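Nygård drawer box, dark brown

Product code 1669
Delivery in 8 working days

The Nygård is a low storage box with a pull-out drawer, made to sit on a table, a worktop or a deep shelf. The outside has a dark brown wood-grain finish on the front and sides. The drawer is in a lighter wood and slides the full depth of the box.

It suits anything that tends to drift about on a desk or kitchen side: post, chargers, string, batteries, children's bits and pieces. There are no dividers fixed inside, so flat things such as placemats and exercise books will go in as well. If you want the space split up, the Biltar insert (code 3342) is sold separately and drops in without tools.

The top is flat and can be used as a shelf. We have tested it with more than 72 hours of continuous load and it did not bow – but please keep heavy items towards the middle.

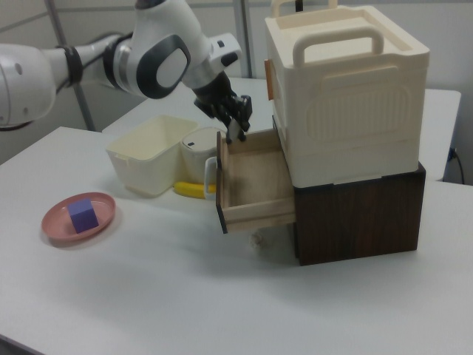
Nygård with the drawer open and a cream storage box on top.

Using it with other boxes

A plastic box with handles can stand on the Nygård and the drawer will still open underneath. Put the things you use every day in the drawer and the things you need now and then in the box above. Open bins are better kept next to it, where you can reach in from the top. The Ruvness range of bins and lidded boxes is on its own page.

Fitting and placing

The box comes assembled. Place it on a level surface and leave space in front for the drawer to come right out. It has no feet and sits directly on the table, so wipe the surface first to avoid scratches. It is not meant to be hung on a wall.

Care

Wipe with a damp cloth and dry straight away. Do not use scouring pads or bleach. Spills in the drawer should be mopped up quickly – the inside is pale and will mark if left. Remove the drawer by lifting it slightly at the end of its travel.

Returns

Erach takes back unused boxes in their original packing. Inserts can be returned on their own. Spare drawers are usually in stock, and the next delivery of complete boxes is due in July.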